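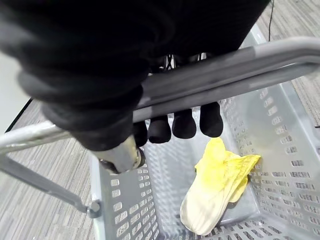
그림 4-1. 바구니 위에서 아래를 향한 네 개의 손가락 끝

4. 프레임 설치 및 수평 조정

Melenari 수납 프레임 사용 설명서
개정일: 2021년 1월 7일

4.1 적용 범위

이 장은 Melenari 수납 프레임의 기본형과 연결형에 공통으로 적용됩니다. 벽 고정 브래킷의 천공 위치는 기본형을 기준으로 표기하였으며, 연결형은 4.6항을 함께 참조하십시오. 바구니 레일의 장착 방법은 4.5항에 있습니다. 문짝이 포함된 구성은 별책 Kpodo 도어 키트 설명서를 따릅니다.

3장의 부품 확인을 마치지 않은 상태에서 조립을 시작하지 마십시오. 조립 후에는 일부 부품의 교환이 제한됩니다.

4.2 설치 장소의 조건

프레임의 조립 높이는 2,000mm입니다. 천장에 보, 커튼 박스, 조명 기구가 있는 경우에는 가장 낮은 지점을 기준으로 높이를 측정하십시오. 프레임을 눕혀서 조립한 뒤 세우는 방식이므로, 세우는 동안 모서리가 그리는 궤적은 조립 높이보다 높습니다. 천장 여유가 부족하면 4.4항의 분할 조립 순서를 사용합니다.

바닥은 다음 조건을 만족해야 합니다.

- 앞뒤 높이차가 조절발의 조정 범위 안에 있을 것. 조절발은 최대 27mm까지 늘어납니다.
- 조절발이 닿는 네 지점이 모두 같은 바닥재일 것. 카펫과 마루의 경계에 걸쳐 설치하지 마십시오.
- 바닥 난방 배관의 점검구를 가리지 않을 것.

벽은 콘크리트, 벽돌 또는 목재 샛기둥이 있는 석고보드 벽이어야 합니다. 샛기둥이 없는 석고보드 벽에는 동봉된 나사를 사용할 수 없습니다. 이 경우 벽 구조에 맞는 앵커를 별도로 준비하십시오.

주의: 욕실, 세탁실의 배수구 주변, 외기에 직접 노출되는 발코니에는 설치하지 마십시오. 도장면의 부식은 보증 대상에서 제외됩니다.

4.3 필요한 공구

동봉품
육각 렌치(소), 육각 렌치(대), 조절발용 스패너, 천공 위치 종이 본

별도 준비
십자드라이버, 수평계, 줄자, 연필, 전동 드릴, 벽 재질에 맞는 드릴 비트, 고무망치

전동 드라이버로 육각 볼트를 체결하지 마십시오. 볼트 머리의 홈이 손상되면 분해가 불가능해집니다. 고무망치는 레일 끝단을 맞출 때만 사용하며, 기둥의 도장면을 직접 타격하지 않습니다.

4.4 프레임 조립

두 사람 이상이 작업하십시오. 조립 면적으로 프레임 높이만큼의 길이와 사람이 양옆으로 지나갈 수 있는 폭을 확보합니다. 포장 상자를 펼쳐 바닥에 깔면 기둥의 흠집을 줄일 수 있습니다.

1. 기둥 네 개를 바닥에 놓고 홈이 있는 면을 안쪽으로 향하게 합니다. 기둥의 한쪽 끝에는 나사산이 있습니다. 이쪽이 아래입니다.

2. 나사산에 조절발을 끝까지 돌려 넣습니다. 네 개 모두 완전히 들어간 상태에서 시작해야 합니다.

3. 좌측 기둥 두 개 사이에 측면 가로대를 끼웁니다. 가로대의 각인 문자 L이 바깥쪽에서 읽히는지 확인하십시오.

4. 볼트를 손으로 넣은 뒤 육각 렌치(소)로 가볍게 조입니다. 이 단계에서는 완전히 조이지 마십시오.

5. 우측 기둥도 같은 방법으로 조립합니다. 우측 가로대의 각인 문자는 R입니다.

6. 좌우 측면을 세워 잡고 하단 연결대, 상단 연결대의 순서로 끼웁니다. 한 사람은 볼트 체결이 끝날 때까지 측면을 놓지 않습니다.

7. 뒷면에 대각 보강대를 설치합니다. 보강대 두 개가 교차하는 지점에는 플라스틱 와셔를 넣습니다.

8. 두 대각선의 길이를 줄자로 측정합니다. 길이가 다르면 긴 쪽의 모서리를 가볍게 밀어 맞춘 다음 다시 측정합니다.

9. 대각선이 일치하면 육각 렌치(대)로 모든 볼트를 완전히 조입니다. 하단에서 상단으로, 좌우를 번갈아 가며 조입니다.

참고: 9번 단계 후 프레임을 흔들었을 때 삐걱거리는 소리가 나면 대각 보강대의 와셔 누락 여부를 먼저 점검하십시오.

분할 조립

천장 여유가 부족한 장소에서는 1번부터 5번까지를 바닥에서 수행하고, 측면을 하나씩 세워 설치 위치로 옮긴 다음 6번 단계로 진행합니다. 상단 연결대를 체결할 때는 발판을 사용하십시오. 가로대나 레일을 딛고 올라가지 마십시오.

4.5 바구니 레일 장착

레일은 기둥 안쪽 홈에 걸어 고정하는 방식입니다. 레일 한 쌍이 바구니 한 개를 지지하며, 바구니 한 개의 허용 하중은 30kg입니다. 이 값은 바구니 안에 하중이 고르게 분포된 상태를 기준으로 합니다. 바구니를 끝까지 당겨 낸 상태에서 앞쪽을 누르지 마십시오.

1. 장착할 높이를 정하고 좌우 기둥의 같은 번호에 연필로 표시합니다. 번호는 아래에서부터 시작합니다.

2. 레일 뒤쪽 고리를 뒤 기둥의 홈에 먼저 겁니다.

3. 레일을 수평으로 유지하면서 앞쪽 고리를 앞 기둥의 홈에 겁니다. 딸깍 소리가 나지 않으면 고무망치로 앞쪽 끝단을 위에서 아래로 한 번 두드립니다.

4. 반대쪽 레일도 같은 번호에 장착합니다.

5. 바구니의 테두리를 좌우 레일 위에 올리고 뒤쪽으로 밉니다. 중간에서 걸리면 좌우 레일의 번호가 같은지 확인하십시오.

6. 앞쪽 이탈 방지 멈치를 위로 젖혀 고정합니다. 멈치가 내려간 상태에서는 바구니가 레일에서 빠질 수 있습니다.

레일 사이의 간격은 자유롭게 정할 수 있으나, 최하단에는 반드시 한 쌍을 장착해야 합니다. 최하단 레일은 프레임의 비틀림을 억제하는 역할을 겸합니다. 무거운 물건은 아래쪽 바구니에, 부피가 크고 가벼운 물건은 위쪽 바구니에 수납하십시오.

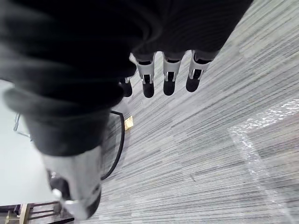 카펫 바닥에서는 하중이 걸린 뒤 조절발이 서서히 가라앉습니다. 수평 조정은 설치 당일에 한 번, 바구니를 모두 채우고 하루가 지난 뒤에 다시 한 번 실시하십시오. 파일이 긴 카펫에는 조절발 아래에 받침판을 깝니다. 받침판은 Beltstead 액세서리 품목으로 별도 판매됩니다. 카펫 아래에 두꺼운 쿠션재가 있는 경우에는 받침판만으로 침하를 막을 수 없으므로, 설치 위치의 쿠션재를 제거하거나 다른 장소를 선택하십시오.

수평 조정 순서는 다음과 같습니다.

1. 바구니를 모두 빼냅니다. 하중이 걸린 상태에서 조절발을 돌리면 나사산이 손상됩니다.

2. 수평계를 하단 연결대 위에 좌우 방향으로 놓습니다.

3. 낮은 쪽의 조절발을 스패너로 돌려 기포를 중앙에 맞춥니다. 위에서 볼 때 시계 반대 방향으로 돌리는 기준이 아니라 조절발에 표시된 화살표를 기준으로 하십시오.

4. 수평계를 측면 가로대로 옮겨 앞뒤 방향을 맞춥니다.

5. 좌우 방향을 다시 확인합니다. 앞뒤를 조정하는 동안 좌우가 틀어지는 경우가 많습니다.

6. 네 개의 조절발이 모두 바닥에 닿아 있는지 종이를 끼워 확인합니다. 종이가 저항 없이 빠지는 조절발은 닿을 때까지 내립니다.

7. 고정 너트를 기둥 쪽으로 조여 조절발을 잠급니다.

조절발이 최대 길이에 도달했는데도 수평이 맞지 않으면 더 돌리지 마십시오. 나사산이 충분히 물리지 않은 상태가 되어 프레임이 내려앉을 수 있습니다.

4.6 연결형의 설치

연결형은 프레임 세 대를 나란히 놓고 연결 클램프로 결합합니다. 결합 후 전체 폭은 3,195mm입니다. 벽의 폭은 바닥, 중간, 천장 부근의 세 곳에서 측정하고 가장 작은 값을 적용하십시오. 걸레받이가 있으면 그 두께도 뺍니다.

1. 가운데 프레임을 먼저 설치 위치에 놓고 수평을 맞춥니다.

2. 왼쪽 프레임을 붙이고, 가운데 프레임의 상단 연결대와 높이를 맞춥니다. 이때 가운데 프레임의 조절발은 건드리지 않습니다.

3. 위쪽 클램프를 가체결한 뒤 아래쪽 클램프를 가체결합니다.

4. 오른쪽 프레임도 같은 방법으로 결합합니다.

5. 기둥 사이에 틈이 없는지 확인하고 모든 클램프를 완전히 조입니다.

주의: 결합된 상태로 프레임을 이동하지 마십시오. 위치를 바꿀 때에는 클램프를 모두 해제하고 한 대씩 옮깁니다.

4.7 벽 고정

경고: 벽 고정을 생략하지 마십시오. 고정하지 않은 프레임은 위쪽 바구니를 당길 때 앞으로 넘어져 중상을 입힐 수 있습니다.

1. 수평 조정이 끝난 프레임 뒤쪽 벽에 종이 본을 대고 천공 위치를 표시합니다. 프레임을 잠시 앞으로 옮겨야 하는 경우에는 조절발의 위치를 바닥에 테이프로 표시해 둡니다.

2. 전선 및 배관 탐지기로 벽 속을 확인합니다. 콘센트와 스위치의 수직 방향에는 천공하지 않습니다.

3. 구멍을 뚫고 분진을 제거한 다음 앵커를 삽입합니다.

4. 브래킷을 벽에 고정합니다. 긴 구멍이 세로 방향이 되도록 합니다.

5. 프레임을 원위치로 옮기고 수평을 다시 확인합니다.

6. 브래킷과 상단 연결대를 볼트로 체결합니다. 브래킷이 휘어질 정도로 벽 쪽으로 당겨 조이지 마십시오. 간격이 남으면 동봉된 스페이서를 끼웁니다.

연결형은 프레임마다 브래킷 두 개를 사용합니다. 가운데 프레임의 고정도 생략할 수 없습니다.

4.8 설치 후 점검

아래 항목을 확인한 뒤 사용을 시작하십시오.

- 모든 볼트와 클램프가 완전히 조여져 있다.
- 조절발의 고정 너트가 잠겨 있다.
- 좌우 레일의 번호가 일치한다.
- 이탈 방지 멈치가 모두 올라가 있다.
- 벽 브래킷에 유격이 없다.
- 바구니가 끝까지 부드럽게 들어가고 나온다.

증상별 조치

바구니가 저절로 앞으로 나온다: 프레임이 앞으로 기울어져 있습니다. 앞쪽 조절발을 늘리고 벽 브래킷의 스페이서를 확인하십시오.

바구니가 한쪽으로 쏠려 긁힌다: 대각선 길이를 다시 측정하십시오. 차이가 있으면 4.4항 8번 단계부터 다시 수행합니다.

레일 앞쪽 고리가 들린다: 고리 안에 포장재 조각이 끼어 있는 경우가 있습니다. 레일을 분리하여 이물질을 제거한 뒤 다시 장착하십시오. 고리가 변형된 레일은 펴서 사용하지 말고 교환하십시오.

조절발이 돌아가지 않는다: 고정 너트가 잠겨 있거나 하중이 남아 있습니다. 바구니를 모두 빼고 너트를 푼 다음 다시 시도하십시오.

볼트의 조임 상태는 매년 2월에 점검할 것을 권장합니다. 난방 기간에는 실내가 건조해져 목재 벽의 앵커가 느슨해질 수 있습니다. 교환 부품은 Daltley 고객 지원 창구에서 주문하며, 주문 시 가로대 안쪽에 부착된 라벨의 제조 번호가 필요합니다. 라벨은 조립 후 보이지 않으므로 4.4항 3번 단계 전에 번호를 설명서 뒤표지에 옮겨 적어 두십시오.

바구니의 청소와 도장면 관리는 5장을 참조하십시오.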